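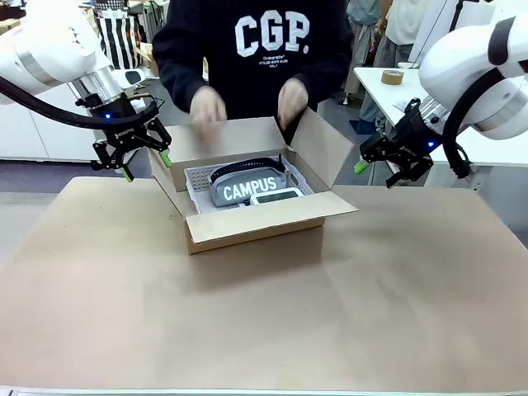
# Moving Day Questions, Answered

We get a lot of the same questions at Misteo Moving & Storage, and we love them all, even the ones that come in at 6 a.m. on a Sunday. If yours isn't on this page, call the Trarkden office and somebody will talk it through with you for as long as you need.

## How many boxes am I going to need?

More than you think! A one-bedroom apartment usually runs to 60 or so if you own books, and a family house with a garage can swallow 220 without much trouble. We'll drop off whatever you order and take back any flat, unused ones for a full refund, so please don't lie awake over the number.

## Can I use boxes from the grocery store?

You can, and plenty of our customers do. Check the bottoms for soft spots and skip anything that held produce. The one real drawback is that mixed sizes don't stack well in the truck, so if you're moving a long way we'd nudge you toward matching ones (ours or anybody else's, we truly don't mind).

## What's the right way to tape the bottom?

Fold in the short flaps first, then the long ones, and run two strips along the center seam so they reach a few inches up each side. Then add one strip across the middle. Please don't do that trick where you tuck the four flaps under each other and skip the tape. It holds fine for sweaters and lets go on the stairs with dishes.

## How heavy is too heavy?

If you can't carry it comfortably across a room, neither can we carry forty of them down three flights. Books go in small boxes, bedding and lampshades in the big ones.

## Do you pack for people, or only move?

Both! Full packing is done the day before the move. You can also ask us to do the kitchen and nothing else, which is our most popular request by a mile, and I can't say I blame anyone.

## What won't you take?

Propane tanks, paint, bleach, fireworks, and anything else that could leak or catch fire. Houseplants are fine on local moves, though they ride at your own risk and they do sulk afterward. Keep passports, medicine, and jewelry with you in the car.

## What does storage cost?

A standard unit at our Dudek Street building is $220 a month, and a double is $440. There are 341 units there altogether, and summer fills up early, so if your closing date is wobbly, call us in the spring and we'll pencil you in. Drive-up access is 8 in the morning until dark.

## Do you go out to Raselitz?

Yes, twice a week. The road is slow in January and we may ask you to be flexible by a day.

## What if something breaks?

Take a picture, keep the box and the wrapping, and let us know within 8 days. Boxes we packed are covered under our basic plan. Boxes you packed are covered if the outside shows damage. Extra coverage has to be added before the truck is loaded.

## Should I tip the crew?

It's never expected, and cold drinks make everybody just as happy.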